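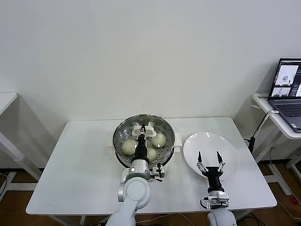 Steamed buns in a stainless-steel pot, with a plate alongside.

Seema Mathur won the Lundale Rally in February by 11 seconds, and she spent most of the following morning asleep in the passenger seat of a van. Her brother-in-law drove. When she woke up they were stuck behind a gritting lorry, and she had missed two calls from the organisers of the Mukolora, a longer and rougher event that she had been trying to get into for three years. They were offering her a place.

Lundale is a forest rally run on gravel tracks, with one section of broken tarmac through the old quarry at Skakside. It is not a rich event. Crews bring their own awnings, and service is held in a cattle market. This year the entry was full for the first time in a while, and the weather had been poor enough in the week before to put the ford on the second stage in doubt.

Mathur started as the fifth car on the road. That is usually a reasonable place to be at Lundale, where the first few cars sweep the loose stones off the line and the later ones have to deal with ruts. She was fourth after the opening loop and did not seem worried by it. Her car, prepared by Bhatt, had been fitted with a softer rear set-up than she normally uses, and she lost time in the fast sections while she got used to it.

"It moved around a lot more than I wanted," she says. "In the slow corners it was lovely. I just had to wait for a stage that was all slow corners."

Skakside was that stage. The road drops into the quarry through a series of hairpins, crosses the floor on concrete and climbs out the other side over a surface that changes every few hundred metres. The overnight leader, who had been quickest everywhere until then, ran wide at the third hairpin and bent a steering arm. Mathur was already on her way down by the time he got going again. She took the stage and moved up to second.

From there the rally became a straight fight between two cars. The gap was never more than half a minute and on the last afternoon it came down with every run. Her rival had the faster engine and Mathur had the fresher tyres, having saved a pair from the morning when everyone else fitted new ones. She took the lead on the second-last stage and kept it on the last, in fading light, with a cracked headlamp.

The result has changed her season. She had planned to do a short programme of national rounds and keep her job, which is in the office of a firm that sells drainage pipe. The Mukolora means a different sort of year. It runs to 359 competitive kilometres, well over double what she drove at Lundale, and much of it is on open ground where pace notes are less use than a good memory for landmarks. Entrants carry two spare wheels and most of them need both.

Bhatt is building a second car for the trip. The team works from a unit with room for two vehicles and a small engine bench, and until now it has looked after one driver at a time. The new shell has extra plating under the fuel tank and a tank that holds 90 litres. The dampers are on order. Mathur has asked for the seat to be raised, having spent Lundale looking through the lower part of the windscreen.

Money is the harder part. The entry fee is paid, but freight is not, and the team reckons it has found more than 55 per cent of the budget. A local haulier has promised the use of a truck as far as the port. Beyond that there are conversations going on with two possible sponsors, neither of whom Mathur will name.

She is also short of a co-driver. Her regular partner has a baby due at about the time of the event, and the two people they first asked have commitments elsewhere. A test in a hired car is being arranged with a third.

In the meantime she will do one more national round, on tarmac, in the Lundale car. She has never gone well on tarmac and says she would be pleased with a finish in the top ten. The softer springs are staying on for now.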